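Week two of teaching the arm to do cable work by hand. Notes as I go, mostly so I remember them.

The task this week is patching at the small rack. Black plug in the gripper, go up to the switch, get near the right port without shoving the other cables around. Easy for a person. Slow by remote control.

Fikri Sitompul has been driving. He uses the Gendeck hand controller with the scale turned way down, so a big hand movement gives a small arm movement. First try at full scale he overshot the port every time.

We keep an episode only if the approach is clean. More than 138 kept so far. The rest go in a separate folder called Drullberg, for reasons from March that I won't get into.
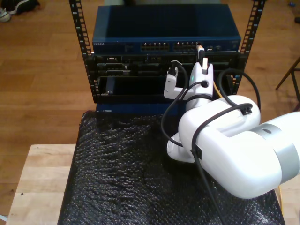 Right finger up by the orange-yellow connector on the NETGEAR switch.

The latch tab is the hard part. On a screen you can't feel whether you're pressing it or pressing the plug next to it. Adesuwa Tijani suggested guiding the arm by hand for the last bit and using remote only for the reach. Tried it on 13 episodes. The wrist angle is much better.

Downside - hand guiding puts your own arm in the wrist camera view, and the policy learns from that view. So now we guide once, save the joint path, and play it back with everyone standing clear. The playback is what we train on.

Other small thing: go slower than feels right near the ports. Fikri counts to 8 between the reach and the final move. The pauses get trimmed later, and the motion on either side of them is cleaner.

Next up is unplugging, same rack. I expect the black cable loops on the arm to be a nuisance when it backs out. Will post when we have a set worth training on.

Recent posts
Gendeck controller: scale settings I use
Bensaid gripper pads, first impressions
Zolo log viewer skips frames on long episodes
Hand guiding vs. remote control for short reaches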